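Freezer Meal Swap, Nistport - Questions People Keep Asking

Updated Wed 22 September. Some of the August answers were out of date, fixed those. If your question isn't on here, use the form on the Contact page and give us a few days.

What is this?

A meal swap. You cook one thing in a big batch, split it into portions, freeze it, bring it. You go home with the same number of portions, all different, cooked by other people. No money changes hands for the food.

Where and when?

Skedar Hall, side entrance, the one by the bike racks. Doors at 5. Swapping starts once everyone has checked in. Please don't come early, the hall has a dance class before us and they need the lobby.

How many portions do I bring?

Minimum 3, no real maximum, but ask first if you're planning something huge. One portion = 600 grams, which feeds two adults or one very hungry one. Soup can go a bit over. Weigh the first one and eyeball the rest, that's fine.

Do I have to sign up?

Yes. Every time. Sign-up closes 72 hours before the swap so we can sort the freezer space. After that you're on the wait list, sorry. Being on the mailing list is not the same as being signed up!! This one comes up a lot.

What can I bring?

Anything that freezes and reheats well. Stews, curries, chili, pasta bakes, soup, beans, meatballs, dumplings, cooked rice dishes if you cooled them fast.

What can't I bring?

Raw meat or fish. Anything with mayo. Salads. Whole potatoes in broth, they go grainy. Home-canned stuff. Anything that's been frozen, thawed and frozen again. Leftovers from a restaurant, no, even good ones.

Does it have to be frozen solid?

Yes. Freeze it the night before at the latest. Soft in the middle = we can't take it. Cooler bag for the trip please, even if you live close.

What goes on the label?

Name of dish, date cooked, full ingredient list, how to reheat. Write it before it goes in the freezer, ink won't stick to frost. Masking tape and a marker works. Put allergens in capitals. "Spices" is not an ingredient, write which ones.

I have an allergy, is it safe?

Honest answer, it depends how bad. All of this is made in home kitchens and we can't check them. There is a nut-free table and a vegan table but those go by what the cook wrote down. If traces are a problem for you, please don't swap.

Do I get my container back?

No. Containers go with the food. So don't bring your grandmother's casserole dish. Use something you don't mind losing, with a lid that shuts properly and stays shut when it's tipped over. There's a box of spares by the door, take one if you're short, drop one in if your cupboard is overflowing. Washed, with the matching lid.

Glass or plastic?

Either, if it's marked freezer safe. Leave some room at the top for liquids, they expand. Glass needs more room than you think. Zip bags ok for chili and sauces if frozen flat and double bagged. Foil trays ok with a tight cover.

How does picking work?

Numbers out of a hat. Lowest picks first, one portion, then we go round again till the tables are empty. No holding things for freinds. Trades afterward are your own business.

Is there anything to buy?

The Guzmán stall sells bread and tortillas out front on swap days. Seperate from us, cash or card. Clurinine tickets (the raffle, named after the old street fair) are at the door, the money goes to hall rent.

Can I bring kids?

Yes. Keep them out of the kitchen, the floor gets wet.

Something I got was bad, what now?

Bin it, don't taste it again. Then tell us the dish name and the date on the label through the form. We'll contact the cook and anyone else who took one. We won't pass your name on.

How long will it keep?

Best inside 3 months. Still safe after if it stayed frozen, but the texture goes. Thaw in the fridge overnight, not on the counter. Reheat till it's steaming all the way through.

Can I just come and watch the first time?

Sure. Still sign up, tick "visiting" on the form. You won't get a number but you can look at the tables and ask the cooks what they made.
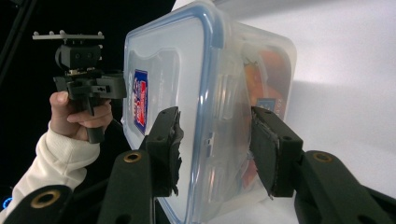

Parking is on the street only, the lot behind the hall belongs to the dentist and they do tow.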